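I didn't mean to stay for the whole hearing. I'd gone down to the county building to drop off a form, saw the sign for the water bill, and figured I'd sit in the back for ten minutes. Two hours later I was still there, with a dead phone and half a granola bar.

If you haven't been following (and why would you, it's water rates!), the proposal would merge the Urrego and Jevo districts into one and put everybody on the same rate. Jevo people pay less right now, so you can guess how they feel. Over in Urrego we've been paying extra for that pump station for as long as I've lived here, so you can guess how I feel too.
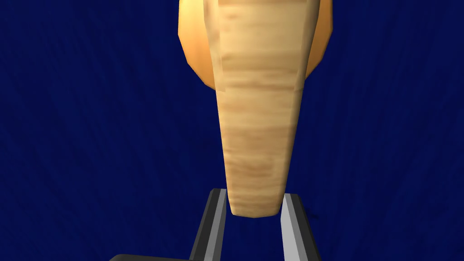
Tan and streaky, narrower toward the bottom.

Anyway, the speakers. There were 53 names on the sign-up sheet and everyone got up to 2 minutes, though a few folks clearly had a different idea of what a minute is. Nilton Cuadros, who I've voted for twice and yelled at once, asked the question I wanted asked: what happens to the Jevo reserve fund if the merger goes through? The answer was long and had the word "framework" in it a lot. I wrote down "so, no idea?" in my notebook and underlined it.

The vote to send it on to the full council was 65 percent yes by weight, because each district's votes are counted by number of hookups. I had to have that explained to me in the hallway, and I'm still not sure I could explain it to you.

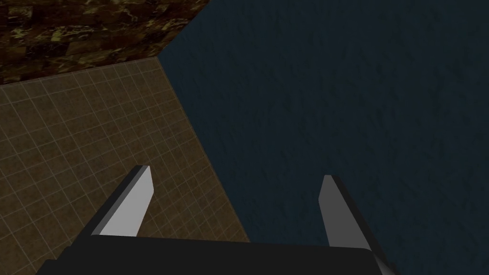

What bugs me is the timeline. They want the whole thing wrapped up in June, and the draft is 58 pages long with the rate tables stuck way in the back. I read those first, with coffee, and then I had to go for a walk. My bill goes down a little in the first year and then creeps right back up!

I'm writing to Cuadros tonight and asking for a second hearing, in the evening this time, so people with jobs can come. If you live on the Jevo side and think I'm all wrong, the comments are open.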